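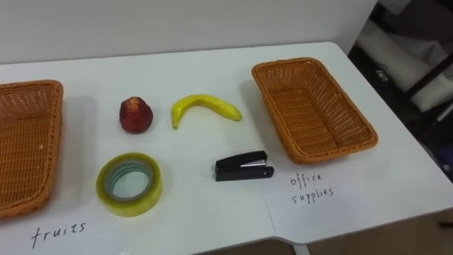
December - notes by the Ollus workplace team

Slide 1. This talk covers how Goodwin changed the way shift swaps are recorded at the Vekaswood site. Scope is hourly staff only. Salaried staff use a separate process and I will not deal with it. The swap records were held on paper until the change, in the same way that many offices still run on handwritten labels, such as the "office supplies" one on the white table, and paper does well enough until two people need the same sheet at once.

Slide 2. Baseline. 2219 swaps logged in the year before the change. Of these, 102 had no supervisor signature. Payroll treated an unsigned swap as an absence for the person first rostered, so pay was held back and then corrected by hand in the next run. Pause here - the room may want to ask how corrections were coded.

Slide 3. The new rule. Both employees enter the swap in Mundard. The supervisor has 8 working hours to accept or refuse. If there is no answer, the original roster stands. Stress that silence is a refusal. Earlier drafts had it the other way round and the night shift ended up short.

Slide 4. Limits. A swap must be within the same pay period and the same grade. Cross-grade swaps go to the site manager by email. Overtime is worked out on hours worked and takes no account of the roster.

Slide 5. Set-up. Mundard was licensed for 1000 users, which covers Vekaswood with agency staff included. Agency staff can view the roster but cannot start a swap. Expect a question on this. The contract with the agency sets their hours, and Goodwin cannot alter them through the system.

Slide 6. Open points. Swaps across a bank holiday are still done by hand. Part-day swaps are not supported. Skip this slide if time is short and go straight to the form layout.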